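Nenilent Simulation Kit: Project Report

Our assignment was to review a product that a small robotics lab might buy, and to say whether we would spend our own budget on it. I chose Nenilent, a simulation kit that gives the user a one-arm robot, a kitchen set and a library of objects to pick up. The student license costs 350 francs for a year. I used it on the department computer for 11 sessions.

Setup took most of the first session. The installer wants a graphics driver newer than the one we had, and the manual mentions this only in the appendix. After that the kit opened without trouble. Each run starts with the arm above a marble counter, and the user picks a target and an approach height. I kept the straight-down grasp for my tests, with the bottle and the bread left standing near the target.

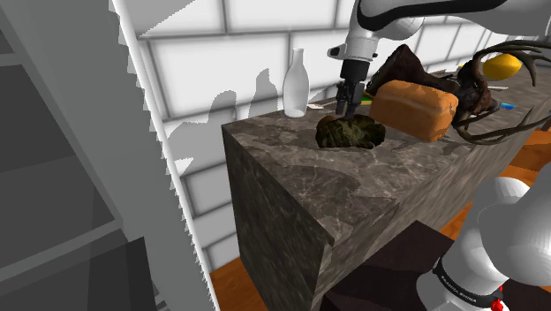

Rahel Zwahlen

The object library is large and odd. Bread and a lemon are what you would expect in a kitchen, but the same counter can also get an antlered head mount. I came to like this. A thin branching shape is hard to plan around, and it showed me quickly that my first safety margin was too small.

I logged 2458 grasp attempts. The log is a plain text file with one line per attempt, and it opens in any spreadsheet. It gives the target, the finger opening and the result, but no contact force. For a kit sold as a grasping tool I count that as a real gap. Mechthild Zaugg, my supervisor, asked for force values in April and I had none to show her.
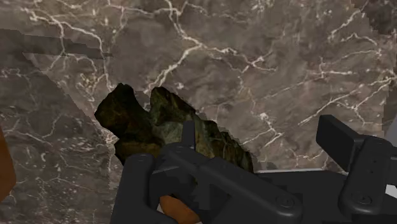 Contact between the fingers and uneven objects was my main question. The kit offers a coarse and a fine collision shape for each object, and the coarse one is the default. With a jagged piece like the dark rock, which has several peaks along its top, a coarse shape fills in the hollows and the fingers close on something that isn't drawn there. Switching to the fine shape fixed most of this in my runs — at the price of speed. A batch of 400 attempts that finished over lunch now had to run overnight.

The wrist view was less useful than I had hoped. Near the counter, the white shell of the gripper can cover a large part of the picture, and objects behind it are partly hidden. The viewpoint can be moved, but only by editing a settings file and restarting. A slider in the main window would save a lot of time. 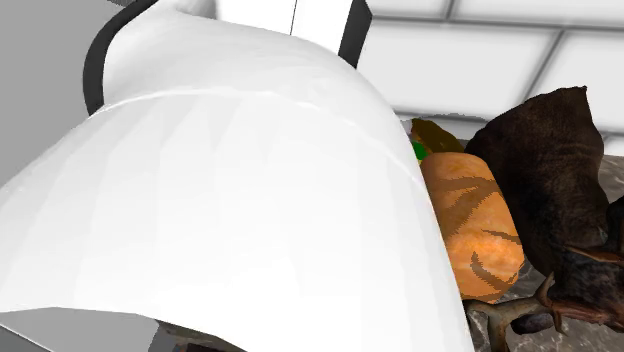
Recommendation

I would buy the student license again for a course project. For thesis work I would wait until the log includes contact force, or ask the seller for a date in writing. Anyone starting now should update the driver first and change the collision setting before logging anything. My settings files are in the project folder under Indside.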